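Home | Topics | Things at Home | How It Works | Glossary
Search this site: Enter a word Go
Print this page | E-mail this page

Play Food That Comes Apart

Play food is a set of small model foods used in pretend cooking. Some pieces are solid. Others are made in sections, so that a child can pull them apart and put them back together. This page explains how the second kind works.

Written by Jadwiga Pawłowska. Checked by Dariusz Wysocka.

What is a seam?

A seam is the line where two parts meet. On a real carrot there is no seam, and a knife can go in anywhere. On a sectioned toy carrot the cut has already been made at the factory. The toy knife goes into the seam and pushes the parts away from each other. A toy knife has a dull edge and does not cut plastic.

A seam can run straight across the toy or at a slant. A slanted seam makes a larger oval face on each part. A straight seam makes a smaller, rounder face.
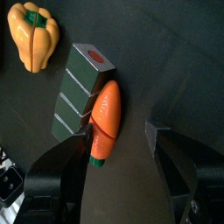
How do the parts stay together?

Three methods are common.

Hook-and-loop patches. One patch has tiny stiff hooks. The other has soft loops. When pressed together, the hooks catch the loops. Pulling them apart makes a ripping sound. Lint fills the hooks over time, and the patch grips less.

Magnets. A small magnet is sealed inside each part. Every magnet has a north pole and a south pole. A north pole pulls on a south pole and pushes away another north pole. If a part is turned the wrong way around, it may refuse to join.

Pegs and holes. A peg on one part fits tightly into a hole in the next. Friction holds it. Friction is the force that resists sliding.

Sets differ. The Gradano set uses pegs. The Cieślak set uses hook-and-loop patches and has 66 parts when everything is pulled apart.

Why are there grooves?

A groove is a shallow channel in a surface. On a long vegetable, grooves divide the body into slices of equal thickness. They show where one slice ends and the next begins. Some grooves are real gaps between separate parts. Others are only molded or painted on, and the toy stays in one piece.

Why is the color so simple?

A real carrot has many shades. A toy carrot usually has two: orange for the root and green for the top. Two colors are enough for a person to recognize it. The leaves are often reduced to a short green cap, which is less likely to bend or snap than thin plastic leaves.

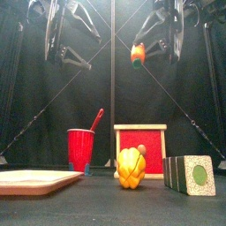

Setting up a pretend kitchen

A low table is a good surface. Spread the pieces out so that each one can be picked up without knocking over its neighbor. A tray holds food that is ready to serve. A cup can hold spoons, with the handles pointing up. Tall things tip more easily than flat things, so a cup needs a wide base or a stand.

Putting it away

1. Join all the parts of each food.
2. Check the floor for loose slices.
3. Wipe plastic pieces with a damp cloth and let them dry.
4. Put the foods in the box first and the spoons last.

Words to know

Friction: a force that resists sliding.
Groove: a shallow channel in a surface.
Pole: one of the two ends of a magnet.
Seam: the line where two parts meet.

Next topic: Toy Pots and Lids

Print this page | E-mail this page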